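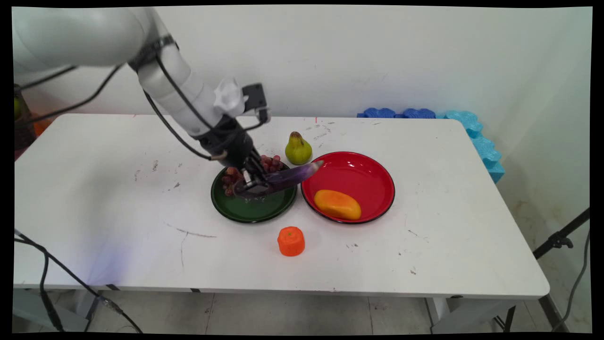

4. First Use of the Drelier Countertop Steamer

Please read this section fully before you switch on the steamer for the first time. The parts should already be washed and dried as it is written in section 3. If you bought the Tufa rice insert separately, leave it in its box for now. It is explained in section 6.

4.1 Choosing the place

1. Put the base on a flat and dry surface which can stand heat. A thin plastic tablecloth is not suitable.
2. Leave free space of one hand width behind the base and on both sides.
3. Check that no shelf or wall cabinet is directly over the lid. The steam goes straight up and can damage wood and paint after some weeks.
4. Lead the power cord to the back. It must not hang over the front edge of the counter.

CAUTION: Do not put the steamer on a stove, also when the stove is switched off.

4.2 Filling the water tank

1. Pull the tank out of the base by its handle.
2. Open the gray cap and fill in cold tap water up to the MAX line. This is 748 ml.
3. Close the cap until you feel that it stops.
4. Push the tank back into the base. The tank light on the front changes from red to green.

Note: In areas with hard water you can use filtered water. Please do not use distilled water alone, the level sensor does not recognize it.

Note: If the light stays red, take the tank out and wipe the two metal contacts with a dry cloth. Then put it in again.

4.3 The first run without food

With the first run, small remains from the production are removed. A light smell is possible and it is harmless.

1. Put both baskets on the base, the deep one below.
2. Close the lid and turn it so that the vent shows away from you.
3. Plug in the cord. The display shows two lines.
4. Press CLEAN and hold it until you hear a tone.
5. Let the program run to the end. Open a window during this time, if possible.
6. Unplug the steamer and wait until it is cold. Empty the drip tray and wipe the baskets.

4.4 Steaming vegetables

1. Cut the vegetables into pieces of similar size. Large eggplants and zucchini should be cut in half lengthwise, then across.
2. Lay the pieces in the basket in one layer. For eggplant, the skin side goes down, so the soft side does not stick to the basket.
3. Put hard vegetables (carrot, potato, beet) in the lower basket and soft ones in the upper basket.
4. Close the lid. Press VEG and set the time with the + and - buttons.
5. When the tone sounds, wait one minute before you open the lid.
6. Lift the lid with the back edge first. Use oven gloves on both hands.

CAUTION: Hot steam comes out under the lid also when the program is finished. Keep your face and your arms away from the opening.

Suggested times for 200 g of vegetables, cut:

Eggplant: 12 minutes
Zucchini: 8 minutes
Carrot: 16 minutes
Broccoli: 9 minutes
Potato: 22 minutes
Green beans: 14 minutes

The times are for fresh vegetables from the refrigerator. For frozen vegetables add 3 minutes. If you fill the basket more than half, add also 3 minutes and turn the pieces one time in between.

Note: Do not salt eggplant in the basket. The salty water runs into the drip tray and leaves spots on the metal. Salt it on the plate after cooking.

4.5 Keeping warm

After each program the steamer changes to WARM by itself and stays there for 30 minutes. To finish it earlier, press STOP one time. Leafy vegetables lose their color in this mode, so please take them out directly.

4.6 If the display shows a code

E1: The tank is empty or is not pushed in. Fill it as in 4.2.
E2: The base is too hot. Unplug it and wait 20 minutes.
E4: There is lime on the heating plate. Use the Zusix descaler, order number 679, and follow section 8.
Other codes: Unplug the steamer and contact the Rernent service desk. Have the serial number ready, it is printed on the underside of the base.

CAUTION: Never turn the base upside down when there is water in it. Take out the tank and empty the drip tray before you look for the serial number.

Continue with section 5, Using the Two Baskets Together.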